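Re: [cell-upkeep] Branell cell, wrist camera after the finger swap
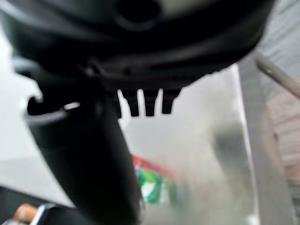

Wrist camera view, gripper housing at the top, finger coming down from the left.

Marilou Galang wrote:
> I have the new finger set for the Branell cell and plan to fit it
> this week. Two questions before I start. Does the camera bracket
> have to come off, or can I reach the finger screws with it in place?
> And do I need to redo the hand-eye calibration afterward? The sheet
> from Padilla only says "check camera" and leaves it there.
>
> Also, is the 2,000 cycle check still what we go by, or did that
> change when the cell moved to Ullotari?

Marilou,

Leave the bracket on. With the wrist turned to the service position you can get a hex key onto both screws from the open side. If you take the bracket off you will have to calibrate, no matter how carefully you put it back. I tried marking it with a scribe line in March and was still 2 mm out at the bin.

If the bracket stays put, a full calibration isn't needed. Save a still before you start and another when the new fingers are on, with the gripper at the same opening. Compare the three small prongs under the lower rim of the housing. Those are the sharpest things in my view, so use them as the reference. The finger itself is too close to the lens to be in focus and you will waste time trying to line up its edge.

Look at the pale band around the upper part of the finger too. On our cell it has to clear the housing through the whole stroke. Open and close the gripper by hand speed 6 times and watch it before you run anything from the program.

The left side of the view is washed out at the exposure I have now. I would lower it before saving the stills. Note the value on the sheet so the second one matches.

The cycle check did not change with the move. It is still 2,000, and the counter should be set back to zero when new fingers go on. Run the first 100 at reduced speed, then stop and go over the screws again. The Prurncombe cell uses a different number, so don't copy from that sheet.

Old fingers go in the drawer under the controller, with the cycle count written on the bag. I'd like to measure the pads before we order again.

Send me both stills when you have them.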